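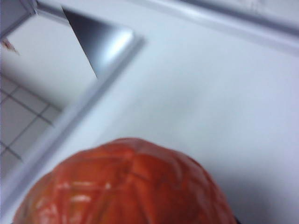

Our project was to borrow a wrist camera kit, fit it to a small robot arm and find out whether four students with no background in robot vision could get useful work out of it in one term. The kit is the Wusteo, made by Flunard, and it is a small camera on a bracket, a cable, and a program that learns to recognise things from the views you give it. I looked after the testing and most of the writing. We chose kitchen items because they are awkward in interesting ways, and shiny ones are the worst. A glossy orange-red surface covered in ridges, with pale streaks of light along one side, is a proper challenge for a camera that sits so near to what it is looking at, and when there is blur as well the pattern on the skin goes soft and the program has much less to hold on to. I loved this part of the work!

Setting up

The bracket went on at the second try. The first time we had it upside down, and the instructions only show it from one side. The cable is a bit short for our arm and pulled at the elbow joint until Amirhossein Zarei printed a clip to hold it further back. After that it gave no trouble for the rest of the term. Anyone using a longer arm should ask for an extension before they start.

The program is called Pärn and it runs on an ordinary laptop. You give each item a name, move the arm over it slowly while the views are saved, then press Learn and go and have lunch. Our first learning run took more than 2 hours. Later ones were quicker once we found the setting that throws away near copies, and I wish that setting had been on from the beginning.

What we tested

We used 18 items, all of them things you could find in a kitchen, and saved 1324 views between them. Every item was tried in the middle of the work area, then near a side, then in a corner. We kept the lighting the same for the first two weeks and then started playing with it, which is when things got fun.

Matt items were easy from day one. A cork mat, a wooden spoon and a cloth were named properly nearly every time, in any position. Shiny items were harder. When a highlight fell across one, Pärn would sometimes treat the bright patch as a separate item and send the arm towards that instead. Turning the exposure down helped a lot, although it made the darker items harder to pick out, so we ended up saving views at both settings and letting the program learn from the lot.

Blur was our own fault to begin with. We were moving the arm far too fast because we were impatient, and we learned to slow it down for the last part of each approach. We did leave some blurred views in the learning set on purpose, as the arm will always be moving a little when it is doing real work, and the results with them in were better than without. That was the finding I was most pleased with.

White surfaces caused a different problem. Against a white background the exposure drifts, and the colour of the item drifts with it, so a red can come out nearly orange. There is a colour lock in the menus – three levels down! – and it cured most of this.

Compared with Fastport

We also had a short loan of the Fastport camera kit, which another group had finished with. It is heavier and the arm felt slower with it on, but the cable is long enough and the printed guide is much clearer. Its program names items more quickly and gives you far fewer settings to change. For a class that only wants a working demo I would pick Fastport. For a project like ours, where changing things and seeing what happens is the whole point, the Wusteo was more rewarding and I would choose it again.

Things still to do

We never got round to testing see-through items, and we only tried two in a pile once, with poor results. The next group will have the kit from October. Our saved views are in the shared folder with the item names in the first column of the sheet, and the printed clip is in the box with the bracket. Please keep the spare screws in the bag, they are an odd size and we lost one.

Last updated: July 2023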